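Plomdale Automotive Evening Course
Unit 11: Wheel fitment and offset
Handout, 4 May 2023

Before you choose a wheel for a customer, you must know three measures: the diameter, the width and the offset. The first two are easy to read on the rim. Offset is the distance between the mounting face and the centre line of the wheel, and it is given in millimetres.

Positive offset means that the mounting face is closer to the street side. Most front-wheel-drive cars have it. If the new offset is much lower than the original, the tire comes outward and can rub on the fender.

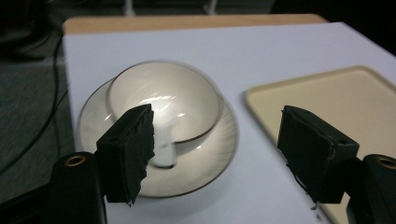

Centre bore

The bore of the wheel must fit the hub of the car. When the bore is bigger, we use a centring ring – plastic or aluminum. Never mount a wheel whose bore is smaller than the hub.

In the workshop we will practise with the Nurnance rim set. Please read section 2 of the Havlíček workbook before you come.
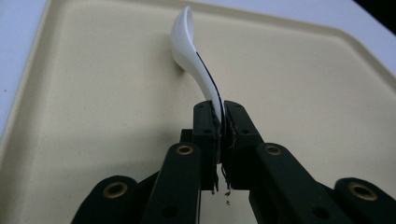

Tire diameter

A larger rim needs a tire with a lower sidewall, so that the total diameter stays nearly the same. If it changes, the speedometer will show a wrong speed. Calculate the total diameter for both tires and write the difference in per cent.

Homework

Do the exercise on page 201 and bring it to the next class. Winter wheels we leave for November.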